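Ground segmentation marks flat paving as obstacle along the joints — planner keeps stopping

Asked by Gough
14 comments

We run a small outdoor robot on a city plaza and use the Drirnex stack for perception and local planning. The ground filter is the stock one: fit a plane to the stereo points, call anything near it floor, and pass the rest to the costmap. Indoors it works well. On the plaza the costmap fills with thin lines of occupied cells that follow the joints between the slabs, and the planner either stops or picks a silly curved route over clear ground.
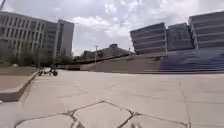
Plaza with hexagonal stones at the front, one of the bad spots.

I went through one log of 1,424 frames by hand and 590 of them had at least one false obstacle within braking distance. Raising the height threshold gets rid of them, but then the lowest step of the big staircase goes missing as well, and I don't want that. I have tried a larger voxel size and a longer time filter. Both help a little and both make the robot slow to react. Is there a setting I have missed, or do I need a different filter?

Share

Hola

I don't think the threshold is your problem. Check the lens model first. If your camera is wide and you are using the plain radial distortion model, the error grows towards the corners and a straight joint comes out bent after rectification. The stereo matcher then finds the joint at slightly the wrong depth, because on pale paving the joint is the only texture it has. You get a line of points floating just over the plane, with nothing between the joints to vote against them.

To test it, save a rectified frame and lay a straight line over any long seam or the edge of a step. If the seam leaves the line near the sides, recalibrate with the fisheye model before you touch anything else.
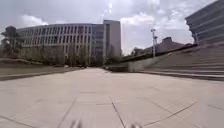
After that, turn on the confidence output from the matcher and drop weak points before the plane fit. The stock launch file leaves it off. Bright washed-out paving gives very poor matches and they pull the plane about, so your height above ground is wrong even where the points are fine. I would also fit the plane to the near ground only and let the far ground have its own fit.

Don't mask out the bottom rows of the picture to save time unless you have to. If part of the robot's body shows there, mask that part by its shape and keep the ground beside it.

11 people found this helpful
Share

Randel

just use lidar

Share

Drirnex user, no name given

Agree with the calibration advice. I had the same fault and it went most of the way with the fisheye model. What was left I fixed in the costmap: a cell only becomes occupied if it has points at two heights, one low and one higher up. A joint error gives you a thin layer at one height. A post gives you a column.

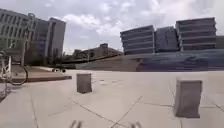 Square concrete bollards on the paving, the sort of thing the rule has to keep.

The weak case is a low kerb or the bottom step, which can look like a thin layer too. For those I keep a second check on the slope between neighbouring cells, run at a lower rate — it costs very little. Replay your log with both checks on and look at the steps before you trust it outside. My replay set was 1,351 frames and I still found a kerb it dropped, so keep your speed down near edges.

Share
3 comments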